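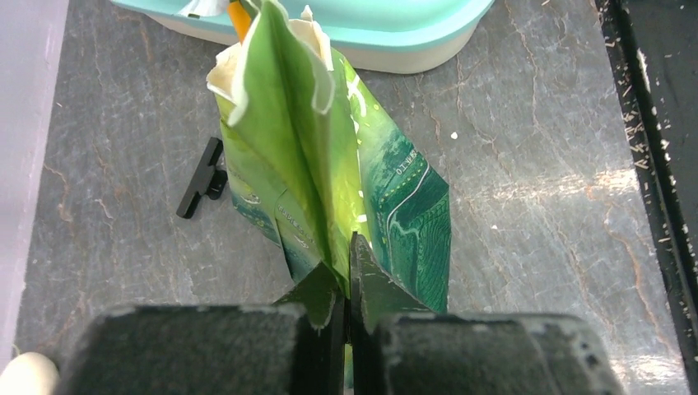

Last changed: Saturday, October 17, 2026

Ticket 236 – Green snack bags in the wrong waste stream
Site: Brasness, shared kitchen
Status: open

Reported: crumpled green bags keep turning up in the paper bin. Wilton rejected the paper sack again and left it by the door. First logged in March under a different heading, now merged here.

Checked: the bin label says "wrappers and bags", which people read as any wrapper. The bags crumple like paper and the inside of the opening is cream-white, so the mistake is easy to make. I found 6 in the sack, all folded small.
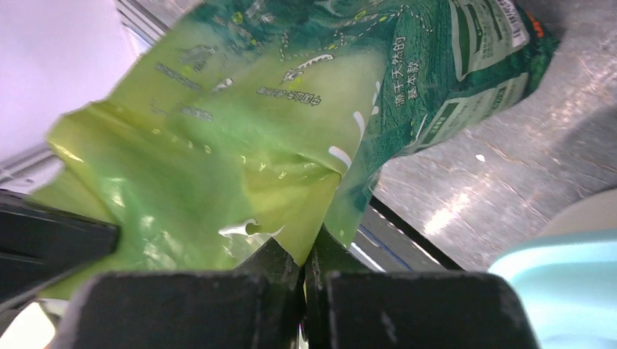 The printed side has Chinese text and a barcode near the corner. I looked for a recycling mark and could not make out the smallest print. Until Szekeres replies, treat them as general waste – no exceptions for clean ones.

Done: old label taken off, new one put up reading "paper and card only". Sack re-sorted, took 10 minutes.

To do: ask Clitum if their film collection takes snack bags. Check the bin again in 6 days.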